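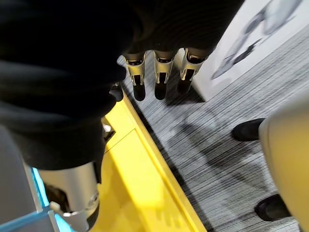
Does the hand controller need the wrist camera stream to close a grasp?

The grasp closes on joint position and motor current alone. The wrist stream goes to the perception node, which sets the approach pose before closing starts. Once the close command is out, late or dropped images make no difference to the fingers.

Wrote that down because it came up twice during review and the old wiki page says the opposite. Page needs fixing.

31st March

Picked up the segmentation problem again. The mask for "own hand" keeps leaking onto the black sleeve fabric over the upper finger joints. Fingertip pads are black too, so the classifier sees pad and sleeve as one region when the folds hang low. The silver segments between them come out clean nearly every time.

Tried first: raised the contrast on the wrist stream before inference. Helped the pads a little, made the striped carpet much worse. The light and dark lines started showing up as edges in the obstacle layer and the planner routed around them. Reverted.

Tried second: project the hand model into the wrist view from joint angles and use that as a prior. This works for the fingers. It does nothing for the sleeve, which has no joints and moves however it likes. Padded the projected outline by 50 pixels on the sleeve side only and treated everything inside as self. Ugly, but the false obstacles next to the hand are gone in replay.

Replay set is the Plornska logs, 2,033 frames. With the padded prior, 1,915 pass the self-mask check. I haven't sorted the failures properly. The ones I opened were mostly one finger partly under the fabric, where the projected outline is right and the network disagrees with it. Should probably let the prior win there. Left the switch in the config as prior_wins, default off.

Planner side. Vesteck branch merged into ours, two conflicts, both in the timeout handling. Kept their version. The planner now gives up after 1,000 ms and holds position, where before it would retry with the old goal. Watch for this if you are used to the arm carrying on by itself. The log line reads "hold: plan timeout" and the operator has to send a new goal.

Yellow surfaces: glossy highlights still confuse the plane fit near the raised lip. The fit picks up the lip as part of the flat section and tilts the whole plane. Cropping the lip out by color did not hold up once the exposure changed. Next attempt is to fit the two sections on either side of the seam separately and compare normals. Asante has a plane fit that does something similar, could borrow the comparison step.

Tooling. The log viewer now draws the self-mask over the wrist stream, toggle with M. It is slow on long logs since it decodes every frame up front. Fine for short clips. Scrubbing backward still drops the overlay until you pause.

Open:
- feet and shoes at the side of the view get labeled as static obstacles. They must go in the moving class, with the bigger margin. Label map edit plus a retrain, so not a quick one.
- prior_wins on, rerun the whole Plornska set
- split plane fit at the seam
- wiki page on the grasp close
- ask Drostamham whether their message format keeps the joint timestamp. Ours gets overwritten at publish and the projected outline lags the fingers during fast motion.

Config for all of the above is on the selfmask branch. Don't pull the perception node without it, the parameter names changed.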